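# About Dratell

Dratell looks after small robot grippers. We set them up, keep them running and fix them when they stop holding things properly. We don't build robots, we don't sell them, and we will try fairly hard to talk you out of buying a second one before the first one works.

Valentina Huenchumán started the shop in Padolwood after 12 years of repairing packing equipment, most of which had been sold with the words "maintenance free." She still doesn't like the phrase. Uriel Urrutia joined later and runs the bench. Between them they have heard a lot of claims about machines that can pick up anything, and their first question is always what "anything" meant on the day of the demo. Usually it meant a box.

## What we do with a two-finger cell

Most of our work is on one kind of cell: a single arm, a two-finger gripper and a small camera at the wrist. A new setup takes us 5 visits. Some firms quote one. We have been called in behind a few of those.

The first visit is all fingers. We check that they close square to each other, that the pads sit flat and that the closing force is what the screen says it is. We don't take the screen's word for it. A force reading of "20 percent" tells you very little until you know what it's 20 percent of, and two controllers we've worked on disagreed about that.

Then we go to soft things. A hard block hides nearly every fault a gripper has. Something round, creased and easy to squash will show a crooked finger or a tired pad much sooner, so that is where we spend our time.

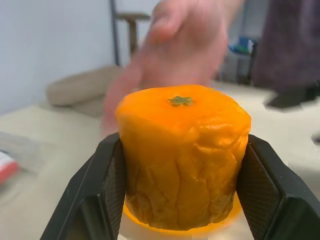
Uriel writes down the closing width for each object and repeats the grip later on, with the cell warm. If the numbers drift, we go back to the fingers before anyone touches the software. Customers don't always enjoy this. They were hoping for an update.

Textured pads wear, and dirt gets into the pattern. Clean them with a dry brush. Please stop using solvent because a video said to.

## What we won't promise

We won't give you a success rate for objects we haven't tried. We had a bad month in May at the Iturra site, where we trusted somebody else's calibration sheet and paid for it with two extra trips. We now redo calibration ourselves, on every job, and it's in the price.

We also don't offer remote diagnosis under the Trelach service plan anymore. Roughly half the faults were loose screws.

If you have a cell that drops things, write to the bench and tell us what it drops.

Page last changed 6/12/26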